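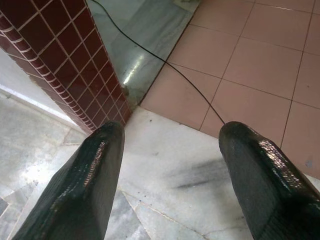

4.2 Editor accounts and permissions after the move

The claim most often made for moving a newsroom to Grukilport is that it cleans up permissions. The vendor material says so, the Flundergate project report repeats it, and Benítez takes it as a starting point in his review of the two migrations. We went looking for the evidence and found less of it than we expected.

Flundergate left its old content management system with 3000 user accounts. Its report calls this "years of clutter" and treats the lower number on the new site as a gain in itself. We are not convinced. Accounts were carried over only if they had logged in during the twelve months before the export, so the number was bound to fall whatever software came next. The same filter, run on the old system as a database query, would have given the same result in an afternoon. Crediting it to Grukilport is generous.

The more useful question is what the remaining accounts were able to do. Both sites had used a large number of roles, many of them made for one person or one special section and then left in place. Grukilport ships with 3 roles, and the import script written by Maksymiv mapped every old role onto one of these. On paper this is simpler. In practice an editor who had been allowed to publish in one section could now publish in all of them, and a freelancer who had been able to upload to a single gallery was given the whole media library. The report describes this as "streamlined access." A security reviewer might choose a different word.

Part of the trouble is that a role name says very little about what its holder can reach. An editor's access is closer to a loose bunch of keys on a split ring (Figure 4) than to a rank. Old keys stay on the ring, some fit doors that have since been moved, and the person carrying them may no longer know which is which. Replacing the bunch with one master key makes it lighter to carry, but it also opens more doors.
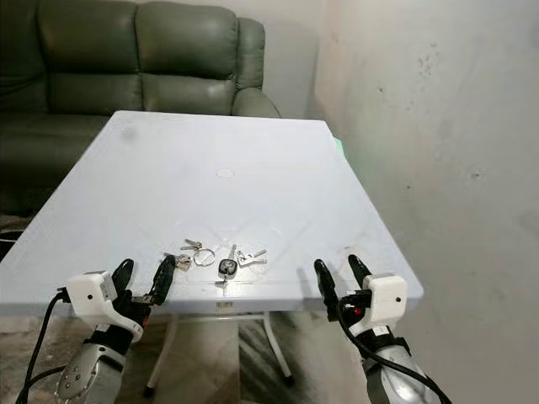

Grordale gives us a partial check, since its staff kept the permission table from before the move. We took the export dated 12/28/22 and compared it with the first full export made on the new platform. Of nearly 2000 accounts in the earlier file, 1714 could be matched by email address. The rest had changed address, been merged by hand, or been dropped, and the logs do not tell us which. Any result below applies to the matched accounts only, and there is no good reason to think the unmatched ones behaved the same way.

Among the matched accounts, wider access was a good deal more common than narrower access. Narrower access was found mostly among developers, who lost direct template editing because Grukilport does not offer it in the admin pages. Several of them had it back by November through a custom module. That module is not covered in the project report, and it skips the role check altogether.

Maximiliano Benítez, who had read an early draft of this section, objected that wider access on paper need not mean wider use, and that most editors never leave their own section anyway. This is fair as far as it goes. We have no record of an editor at Grordale publishing in the wrong place. We also have no record that would show it, as the new publishing log stores the time and the article number and leaves the user field blank for anything saved through the bulk editor. A clean log of that kind proves very little.

We would put more weight on the interviews — though these too have their limits. The people who agreed to talk were largely the people who had chosen the software, and they liked it. Desk editors were harder to reach. Those who did reply complained about the loss of the preview pane and had little to say on permissions, which may mean that the new roles work well or that they had not noticed them.

4.3 Cost of retraining

Neither publisher kept separate figures for retraining. Flundergate booked the sessions under general software support, and Grordale ran them during regular shifts without recording hours. The savings quoted in both project reports therefore leave out what was probably one of the larger costs, and we do not use them in the comparison that follows.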